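**Handout 10 – Grasp faults on deformable support surfaces**

Revised July 28, 2024

These notes cover the fault discussed in lecture: a multi-fingered hand closing on the sheet as well as on the object. The task is pick-and-place of soft toys from a bed into a basket. The controller is Zorix; the hand driver is Skeken.

**1. Symptom**

The hand descends, closes and reports a valid grasp. On lift, finger current stays above the threshold and the wrist torque climbs steadily. The arm does not stop. In the February run at the Girkow lab, the log shows the torque limit tripping 300 ms after lift began, at sample 2,847. By then the sheet was under tension and the basket had been dragged toward the arm.

**2. Cause**

Two faults combined.

- The approach height was taken from a flat plane fitted to the mattress. A wrinkled sheet does not follow that plane. Folds stand above it, and a fingertip sent to the plane goes into the fold.
- The grasp check used finger current only. Plush compresses under load much as bunched cloth does, so the current trace for toy plus sheet falls inside the band accepted for toy alone.

The torque limit is a last line of protection. It was set for collisions with rigid furniture and is too high for a cloth snag.

**3. Corrections**

1. Fit the surface locally, in a patch around each object, and use the highest point in the patch.
2. Lift 10 mm, hold, and compare wrist torque with the value recorded before closing. If it rises during the hold, open the hand and retract straight up.
3. Do not retry from the same approach angle. The Xiao planner did this by default – four retries at one pose, each pulling in more cloth.
4. Keep the emergency stop within reach of the operator. A person must not free the sheet by hand while the drives are enabled.

**4. Limits of the fix**

The hold test misses a light pinch, where one finger has a small fold and the sheet is slack enough to travel with it. A longer hold does not help. Slip sensing at the fingertips might, and it is covered in the next handout along with the calibration procedure for the wrist sensor. 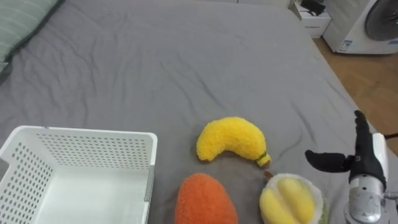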